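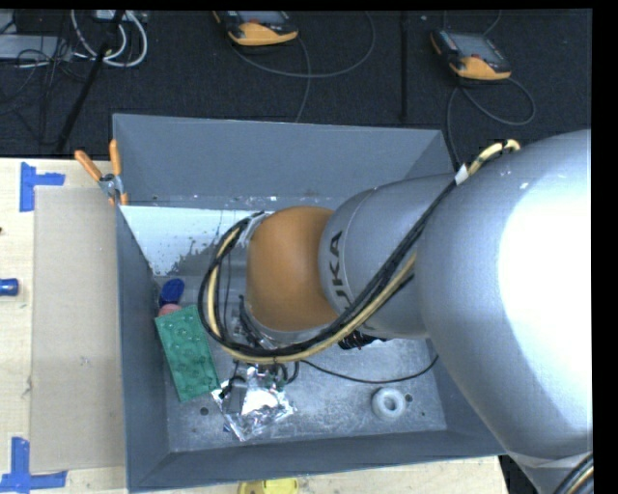
Sukdale Library Will Stay Open Late Through July

6/30/25

Good news for anyone who has ever pulled up to the Sukdale library after work only to find the lights going off. Starting tomorrow, the branch on Espinoza Street will keep its doors open until 9 p.m. on weeknights, and it will stay that way all through July. If enough people come by in the evenings, the longer hours could last into the fall.

The change follows a petition that made its way around town this spring, from the bakery counter to the bleachers at the ball field and (so we hear) through at least one wedding reception. By the time it reached the town council it had 1577 signatures on it, quite a stack for a town our size. The council voted yes the same night, and people who had come ready to speak ended up putting their notes back in their pockets and going out for pie.

Amrit Li, who has run the branch since the old building on Pratitgate Road closed, said she had been hoping for something like this for years. "We have folks who work until six and then have to get supper on the table," she said. "By the time they could get to us, we were locked up. I would see them out in the parking lot, reading the hours on the door, and it just about broke my heart."

The evenings won't be fancy, at least to begin with. You'll be able to check out books, use the computers, print what you need to print, and sit in the good chairs by the window, which are usually taken by ten in the morning. The children's room will close at 7:30 so that the staff can get it tidied up, but families are welcome to carry their books out to the main room and stay as long as they like. The study rooms can be reserved for 2 hours at a time, and you can do that at the front desk or over the phone.

There will also be a few things going on for those who like a reason to leave the house. The Drelimar Reading Circle, which used to meet in members' living rooms and had plainly outgrown them, is moving its get-togethers to the library's back room and would love to see new faces. They're starting the month with short stories, so you don't need to have finished anything long to join in. A knitting hour is planned too, along with a homework table for summer school students and a movie night for which the library has borrowed 100 folding chairs from the high school. Bring a cushion if your back is anything like mine.

The library is also asking for gently used paperbacks, especially mysteries and large print, for the swap shelf in the lobby. Last summer's shelf went through 300 books before school started, and it was looking awfully bare when we stopped in. Please leave donations at the front desk during open hours and not in the book drop, where they get mixed up with returns.

Weekend hours are staying the same for now. Parking is free after five in the lot behind the building, and the side door by the bike rack will be unlocked in the evenings as well.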